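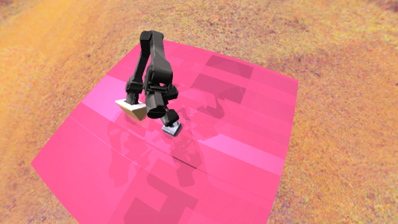
According to Dzifa Sulemana, the first thing anyone should know about Karkari is that it will not make you good at robots. It will make you less bad at them, she says, over a period of weeks, and it will do so without putting a hole in your drywall.

Sulemana wrote most of Karkari, a practice simulator for people who want to program a robot arm and either don't own one or own one they are afraid of. It costs 134 dollars a year, runs on an ordinary laptop if the laptop is in a good mood, and comes with 300 exercises, the early ones of which involve getting an arm to touch a block on purpose.

I had been using it for most of February when we talked, and I arrived with a list of complaints. She asked me to read them out in order. She had a notebook open, which I found flattering until I saw that she had already written the first one down.

"It's going to be the pink," she said.

It was the pink. The default workspace is a big square platform in a shade I associate with stomach medicine, parked on speckled sand the color of a desert on a paperback cover. The arm is black and very shiny. The floor is shiny too, so you get a second, fainter arm hanging about in the reflection, and on my first evening I spent a while wondering why my coordinates didn't match what I was looking at. I was looking at the wrong arm.

"We had a gray floor for a long time," Sulemana said. "Gray floor, gray walls, black robot. Everyone told us it looked professional, and then everyone told us they couldn't see where the gripper was. I picked the pink one night so I could find a bug. I found the bug. The pink stayed."

And the sand?

"The sand was there when I got here."

The reflections can be turned off. The setting is under Lighting, then Surfaces, then a second menu also called Surfaces. She wrote that down as well.

My next complaint was about the wedge. In the starter set you are given a small beige ramp to handle, and I would like it on record that I have come to hate it. A cube is a polite object. Its sides are where you expect them. The wedge has a slope, and if you come down on the slope with the gripper at the angle that worked fine for the cube, the wedge leaves. Mine has left in every direction the platform offers. Once it went off into the sand, where the program declined to discuss it further.

Sulemana was not sorry. "People learn to pick up a cube and they think they've learned to pick things up," she said. "They've learned cubes. So the wedge comes early, before you get comfortable. I've had emails about the wedge that I couldn't show my mother."

She showed me the counter they keep of failed grasps per account, averaged across everyone who finishes the beginner track. It stood at 3,013. I asked for mine and she turned the laptop so I could read it myself, which was tactful. I was over 6,000, and I had not finished the beginner track.

The question most buyers will have is whether any of this carries over to a real machine. Karkari's rivals are not shy on this point. Skirano, which costs a good deal more, promises on its front page that what you build on screen will run on your bench the same afternoon. I asked Sulemana if she would promise that.

"No. Friction's wrong," she said. "It's wrong in theirs too. Ours is wrong in a way I can explain to you on the phone. You'll take your program to a real arm and it'll be most of the way there, and the last bit you'll have to do standing up."

To get a second opinion I called Isla Lamont, who teaches evening classes in automation and has put three groups through Karkari before letting them near the school's own arm, a secondhand Minhas. She was more generous than its author.

"They come in slow," Lamont said. "That's what I pay for. They used to come in and send it full speed at the table, because it's a robot and they'd seen films. Now they hover. They stop above the thing and have a look - I could weep."

She does have a grievance, and it concerns the gravity slider. Karkari lets you change gravity at any time, with no warning when you next load the exercise that you have done so. One Saturday a student of hers spent a whole session perfecting a stacking routine on what was, more or less, the moon.

I passed this along to Sulemana, who closed her eyes briefly. A warning is coming in the next version, she told me, along with an importer for Groltby files and a second gripper. The price stays put for anyone already subscribed.

I asked if there would be any new floors.

"There's a green," she said. "It's worse."

I renewed anyway. The wedge and I are on exercise 41.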